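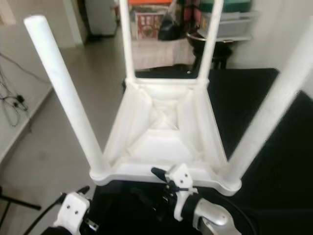 White plastic seat with its underside up

Call for participants: assembling and caring for plastic seats at home

Stamen is a small studio for household instructions. We write the leaflets which come in the box with furniture, and also the longer guides which people look for when the leaflet is already lost. We are now looking for participants for our next study, which is about light plastic seats: stools, children's chairs, shower seats, garden seats, all the kinds where the legs are joined to a moulded base.

The study was ordered by Lisell, who will print a new booklet for their plastic range next year. The old booklet has 13 pages and one drawing on each page. Many customers wrote to Lisell that they did not understand which way the seat should lie when the legs go in, or how hard one should push. We have read their letters, 1,972 in total, and we believe that it is better to sit with people and watch them work than to read more letters.

Who can take part

You can take part if you are 18 or older and you have at least one plastic stool or chair at home that you use every week. It does not matter what brand it is or how old it is. We especially welcome people who rent and move often, parents and grandparents, people with weak or painful hands, and people who read English as a second or third language. I belong to the last group myself, so please do not be shy about your writing when you apply.

You do not need to be good with tools. If you are a furniture fitter by profession, please write to us anyway, but for a different list, as we will want someone to check the final text.

What you will do

There are two sessions in May. Each one is two hours long, with a break for tea. In the first session you put together a seat from its parts, using a leaflet that we give to you. We ask you to say aloud what you think while you do it, including the rude things. In the second session you take a seat apart, clean it and put it together again, this time without paper.

You will work at a normal table height. The tables have a black cloth over them, so that white parts are easy to find and the plastic does not slide. A seat can lie on its back or with the legs up, as you prefer. This is one of the matters we want to learn about, so we will not tell you which way is correct. In our first round a surprising number of people turned the seat over four or five times before they were content, and one lady put it on her lap and finished before all the others. 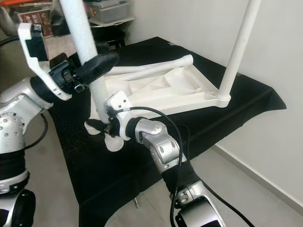

When you hold a leg near the base, you will feel much better whether it sits straight than when you hold it by the far end. The present leaflet does not mention this at all. We suspect that half of the letters to Lisell come from this one omission, but we would like to see it with more people before we write it down as a rule. Please do not practise at home before the session.

Between the two sessions you keep a short diary about your own stool or chair. You note who sat on it, where it was moved, if somebody stood on it to reach a cupboard (we do not judge), and how it was cleaned. A few lines in the evening are enough. The whole diary should not be longer than some 800 words.

About the cleaning part

I want to say a little more about this, as people who apply are often surprised that it takes so much of the second session. The upper side of a seat is wiped all the time. The lower side has ribs and corners and small round hollows, and there the dust can stay for years. The same goes for any place with grooves. White plastic shows every grey line, and also the scuffs from being pushed over floors, and a customer who sees this may think that the piece is worn out and put it in the hard rubbish.

We will try three ways of cleaning: a soft brush, a damp cloth with dish soap, and a paste from Simões which is sold for boats and bathrooms. You choose the order. Gloves are on the table and you can ask for another size.

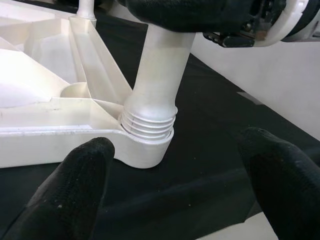
Inês Bastos wrote to us after the first round that she had owned her shower stool for nine years and had never once looked under it, and that she went home and did the two garden chairs the same evening with an old toothbrush. She would also like us to say in this call that the chairs in the waiting room are too low. We have changed them.

What you receive

You receive 200 dollars for the two sessions and the diary together, paid by bank transfer within two weeks after the second session. If you come only to the first session, you receive half. Public transport is paid extra, please keep your ticket. You may also take home one assembled seat, in white or in sage green, as long as we have them.

Where it is

Our workshop is on the ground floor of the Jisberg building, at the back, with the entrance from the car park. There is no step at the door. The toilet is accessible. Morning sessions start at 9.30, afternoon sessions at 1.30, and there is one evening group at 6 for those who work in the daytime. Children can not stay in the workshop during a session, I am sorry for this.

How to apply

Please send us an email with the subject line "Seats". Write your name, your suburb, which times are possible for you, and a few sentences about the stool or chair you have at home. What do you use it for? Has it ever come apart? If you have thrown one away in the last years, tell us why. Tell us also if there is something about your hands, back or eyesight that we should know, so we can prepare the table in the right way for you.

We answer everyone, also when the groups are full. Applications close at 5 pm on the last working day of April.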